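Filed under: Bench Notes / Hiring & Onboarding

Friday, early

Back on the lab coordinator posting again. Ward Meijer sent my draft back with more ink on it than I had words (fair enough, I wrote it on the train). He thinks we're asking for too much, and reading it over coffee I sort of agree! We had the Stesau inventory system down as "required," and who on earth outside this building has used Stesau? Moved it to "we'll teach you."

Also cut the whole paragraph on our history. Somebody looking for work wants the hours, the pay and who they report to, and ours had all of that down at the bottom under the parking info. Flipped it. The posting is now 400 words and I'd still like to lose a few more.

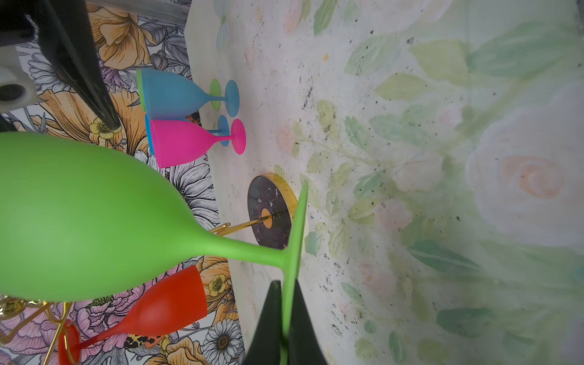
Duties, second pass

Purchasing stays in, up to $1000 without a second signature. Timesheets stay in too. I took out "other duties as assigned" and Ward put it right back, so that one's settled, I guess. The Vurkthorpe site visits are the part I keep going around on: is it once a month or more like every other week? Nyaga's office wants it in writing before we post, and I can't blame them, that's a long drive to spring on a new person.

Applications so far from the old January ad: 9. Two look really promising, both with payroll experience, and I'd like to call them before the new version goes up – they shouldn't have to apply twice.

Still to do: ask Galereck if they'll run it on their board again (last time was $100, check whether that's gone up), fix the benefits line, and get Ward to pick a closing date. He keeps saying "end of the month" without saying which month.

Back to top | Contact the lab office | All notes © their authors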